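Gramholm Residential Services
Facilities Support Desk
Ticket 2701: Intermittent loss of hot water, second floor, Kuipers House
Status: Closed
Priority: 3
Category: Heating and hot water
Assigned to: Jelle Michiels, Building Services

Reported fault

Residents of flats on the second floor report that hot water at the kitchen and bathroom taps turns lukewarm in the early morning and recovers by mid-morning. The ground and first floors are not affected. The fault was first noticed in April, shortly after the annual boiler service. Residents have been advised that cold water remains available at all times and that electric showers may be used as normal.

Initial response

The desk acknowledged the report at 08:40 and asked the residents concerned to note the time at which the water cooled and which taps were in use. Three residents returned notes. These agreed that the temperature fell shortly after 06:00 and that running the tap for longer made little difference.

The boiler controller was checked remotely through the Skolix portal. No fault codes were stored. The cylinder temperature was at its set point throughout the night, and the burner had fired normally. The fault was therefore considered to lie in the distribution pipework or in the return pump.

First visit

The engineer attended at 05:45 in order to be present when the fault occurred. The flow pipe leaving the plant room was at the correct temperature. The return pipe from the second floor was cool to the touch, whereas the returns from the ground and first floors were hot. The balancing valve on the second floor return was found to be open to the position recorded on the commissioning sheet.

The circulating pump was running, but on its lowest speed. The pump is a Nirus unit with a built-in timer, and its display showed that a night programme was in force. The programme should have ended at 05:30. The pump clock was found to be slow, so that the night programme continued well into the period of heaviest use. 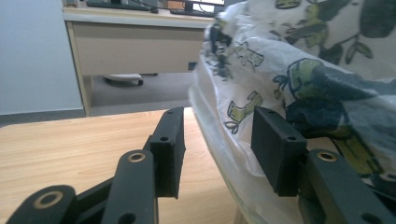
The clock was corrected and the night programme was left in place. Circulation to the second floor improved within the visit, and the return pipe was warm when the engineer left. Residents were informed by letter that the work had been carried out and were asked to report any further difficulty quoting the ticket number.

Further report

The resident of one flat contacted the desk to say that the bathroom tap was again lukewarm at 06:30. The kitchen tap in the same flat was satisfactory. The ticket was reopened and a second visit was arranged.

Second visit

The pump clock was correct and the return temperature was normal. In the flat concerned, hot water reached the kitchen tap at the expected temperature, but the thermostatic mixing valve below the bathroom basin was passing too much cold water. The strainer on the hot inlet was partly blocked with scale. Both strainers were removed, cleaned and refitted, and the valve was reset. The outlet temperature was tested with the tap fully open and again with the tap half open, and both readings were within the limits set out in the maintenance schedule.

Cause

Two separate faults were present. The first was the incorrect pump clock, which affected the whole floor. The second was the blocked strainer, which affected a single basin and had been hidden by the first.

Actions

The pump clock is to be checked at each quarterly inspection and the result entered in the plant room log. Jelle Michiels is to confirm with the supplier whether the pump can take its time from the boiler controller. Strainers on the second floor are to be inspected at the next planned visit. Parts and labour for this ticket are to be charged to cost code 356.

Closure

No further reports were received during the monitoring period. The residents concerned have confirmed that the supply is satisfactory. The enquiry about the pump timer remains open and will be recorded under a separate ticket.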